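Werkstattheft Klebstoffe und Leime, 17/08/2018

Vormittags Glutinleim angesetzt, Knochenleim in Perlen, Sack von Petersen, der angebrochene aus dem März. Über Nacht in kaltem Wasser gequollen, die Perlen waren heute früh durchgehend weich, keine harten Kerne mehr. 200 g Leim auf die übliche Menge Wasser nach unserer Tabelle. Im Wasserbad langsam hochgefahren, bei 60 Grad gehalten. Thermometer steckt jetzt direkt im Leim und nicht mehr im Bad, der Unterschied lag beim letzten Mal bei mehreren Grad, und die Werte vom Juli sind deshalb mit Vorsicht zu lesen. Ich habe sie im Heft mit Bleistift eingeklammert.

Geruch normal. Haut auf der Oberfläche nach kurzer Zeit, abgezogen und weggeworfen. Wer den Topf übernimmt: Deckel drauf, auch wenn man nur schnell zum Telefon geht.

Zweck der Reihe ist weiterhin die offene Zeit. Wir wollen wissen, wie lange wir beim Aufreiben von Furnier auf die Kommode aus Cirkdale tatsächlich haben, bevor der Leim geliert. Bei den kleinen Schubladenfronten ist das egal, bei der Platte nicht. Drei Ansätze: pur, mit Harnstoff, mit Harnstoff und etwas mehr Wasser.

Proben: Buche auf Buche, gehobelt, nicht gezahnt, eine Stunde neben dem Ofen vorgewärmt. Pro Ansatz 10 Stück. Auftrag mit dem breiten Pinsel, Zulagen aus Multiplex, dazwischen Zeitungspapier. Zwingen handfest, keine Drehmomentmessung. Das ist ungenau, aber in der Praxis ziehen wir auch nicht anders an.

Ansatz A, pur: geliert so schnell, dass ich bei den letzten beiden Stücken schon Fäden gezogen habe. Eine Probe verworfen, bleiben 9. Raumtemperatur 21 Grad, das Fenster zum Hof war gekippt, ich habe es danach zugemacht.

Ansatz B, Harnstoff nach dem Rezept, das Ratih Sitompul aus Flirnurum mitgebracht hat: deutlich gutmütiger. Lässt sich noch schieben, wenn A längst steht. Farbe etwas dunkler, kann aber auch daran liegen, dass der Topf länger auf Temperatur war. Für die Platte wäre das die Zeit, die wir brauchen.

Ansatz C, Harnstoff plus Wasser: läuft. An den senkrechten Kanten hat sich eine Nase gebildet, die ich zweimal abnehmen musste. Offene Zeit noch etwas länger als bei B, aber ich sehe nicht, wofür wir das bräuchten. Die Zeitung hat an allen Stücken geklebt, bei A und B nur an einzelnen.

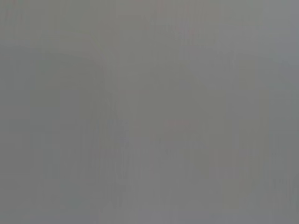 Venkatesh Warrier wandte beim Mittagessen ein, dass die offene Zeit allein nichts tauge, solange wir nicht wüssten, wie sich die Harnstoffproben bei Feuchte verhalten. Er habe an einem Notenpult mit sehr ähnlichem Leim gearbeitet, und im feuchten Keller sei die Leiste nach einem Sommer aufgegangen. Er würde deshalb von jedem Ansatz drei Stück in die Feuchtekammer legen, bevor irgendetwas an die Kommode kommt. Außerdem hält er die Buchenproben für zu grob gewählt, am Objekt haben wir Nussbaum auf Kiefer.

Der Einwand mit dem Holz stimmt. Kiefer haben wir noch genug, vom Nussbaumfurnier nur Reste, die für eine kleine Reihe reichen müssten. Ich schneide am Montag zu. Die Buchenproben laufen trotzdem weiter, sonst fehlt der Vergleich zu den alten Werten.

Feuchtekammer: ist frei, aber der Ventilator brummt. Imani Lukumay hat ihn letzte Woche schon einmal ausgebaut und gereinigt, seitdem besser, aber nicht weg. Für unsere Zwecke genügt es wohl. Drei Stück je Ansatz, der Rest bleibt im Regal bei Raumklima. Beschriftung mit weichem Bleistift auf dem Hirnholz – der Filzstift ist uns beim letzten Mal verlaufen.

Nachmittags Abbruch der Messung am Bruchversuch. Der Hebelarm an der alten Vorrichtung hat Spiel im Bolzen, man sieht es erst unter Last. Zwei Vorversuche mit Resten gemacht, Ergebnisse 30 Prozent auseinander, obwohl aus demselben Brett und demselben Topf. So hat es keinen Sinn. Maximiliano Iturra dreht eine neue Buchse, er meinte, das sei eine Sache von einer Stunde, sobald er an die Drehbank kommt. Bis dahin keine Bruchwerte eintragen.

Nebenbei aufgeschrieben, damit es nicht verloren geht:

Der Leim von Bikov, den Sointu Toivonen zum Vergleich bestellt hat, ist da. Tafelware, keine Perlen. Muss vor dem Quellen zerschlagen werden, am besten im Tuch. Quellzeit vermutlich erheblich länger, also schon Sonntagabend ansetzen, wenn jemand da ist, sonst verschiebt sich alles auf Dienstag.

Der Rest aus Topf B steht abgedeckt im Kühlschrank, unteres Fach, mit Zettel. Höchstens zweimal wieder aufwärmen. Topf A und C sind ausgewaschen.

Alte Leimfugen an der Kommode: an der linken Seite mit warmem Wasser und einem Läppchen angelöst, nach 40 Minuten ließ sich der Span herausziehen, ohne dass Fasern mitkamen. Spricht für Glutinleim im Original, zumindest an dieser Stelle. An der Rückwand ist später mit etwas anderem geklebt worden, hart, gelblich, reagiert auf Wasser überhaupt nicht. Mit Ethanol noch nicht probiert. Die Stelle ist auf der Skizze mit Kreuz markiert.

Offen:
Buchse für den Hebelarm
Nussbaum und Kiefer zuschneiden
Proben in die Feuchtekammer, Datum aufs Brett
Rückwand mit Ethanol testen, zuerst ganz unten, wo es verdeckt ist
Harnstoff nachbestellen, die Dose reicht noch für einen Ansatz

Zwingen bleiben bis morgen Mittag dran. Die mit dem roten Griff klemmt, bitte nicht mit Gewalt lösen.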